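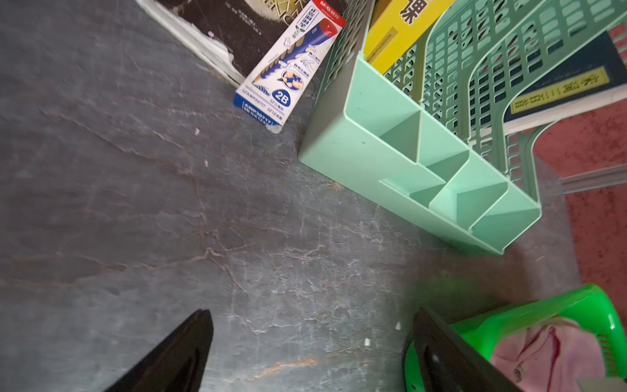
1/13/20

Okay, I finished the second volume of Worniston last night and I have to talk about it somewhere, so you all get a thread (sorry to those of you who follow me for the bread).

If you haven't read it, it's a small-town mystery comic written by Babita Vishwakarma and drawn by Aarti Semwal. A retired ferry pilot comes home and finds that the lighthouse everyone remembers was never built. That's the whole setup, and I've been chewing on it since May!

Volume 1 took its sweet time and I know some people dropped it. I get it. There's a long stretch at the town picnic where not much happens except people being a bit too polite to each other. Please go back, though, because volume 2 picks up almost every odd little remark from that picnic.

Semwal's night pages are the best thing in it. She lets the blacks swallow most of the harbor and leaves you one lit window, and I kept turning back to check whether somebody was standing in it. There are 2 pages near the middle with no words at all and I read them slower than anything else in the book.

Kuldeep Chaudhary took over colors this time. I missed the muddy greens for a chapter or so, then he does this sick yellow in the church basement and I forgave him everything.

My one gripe is Sengar, the deputy. He was so good and slippery in volume 1 and now he mostly stands in doorways explaining things. I hope she has plans for him – I really do like him.

The lettering is Seraina Frei's and she deserves a mention too. The radio voice gets these thin, leaning letters that drift out of the balloons, and by the end they're in other people's balloons. Chills.

Brestura only printed about 1,000 of the hardcover, so ask your shop soon if you want that one. The paperback has the same pages minus the sketches in the back.

Anyway, I'm starting over from volume 1 tonight with a pot of tea. If you've read it, tell me who you think was on the boat – and please mark your spoilers, my sister reads these.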